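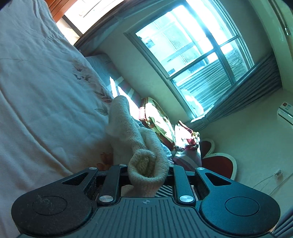 White sock, leaf-print quilt, sun on the striped pillow

Ticket 647 - Edix map viewer, warning zones not loading
Opened 5/19/24
Status: open, workaround found

Hi all! I run the little Nirnham page on cold war civil defense (old missile sites, siren maps, evacuation routes, that kind of thing) and my zone overlay has vanished again. The base map comes up fine, the silo markers come up fine, but the blast and fallout rings just don't draw. No error message, only a spinner that gives up after up to 9 seconds.

What I've tried so far:
Cleared the cache - no change.
Switched browsers - same thing.
Re-uploaded the Flokov set, the one with the targeting estimates - it says "accepted" and then shows nothing.
Loaded the Ayala set in its place - works! Rings everywhere. So I don't think it's my account.

Update: compared the two sets in a text editor and the Flokov file still has the old ring labels from before the February release. I renamed 2 of them by hand and those drew right away (hooray), so I did the other 7 as well.

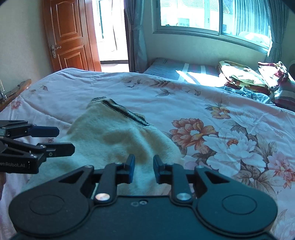
The rings are all back now, but the outer one is nearly impossible to see. It draws as a pale gray line on the off-white land color, and at full zoom-out I lose it completely. Could we please pick our own line color? I'm after something like the cream sweater on the bed, with that dark navy stripe along the neckline - you can't miss where the edge is. I looked through the style menu twice and only found fill colors.

Please leave this open until the importer can read the old labels by itself. I have a pile of older files to bring over and I'd love not to rename every ring in them. I can send both sets if that helps.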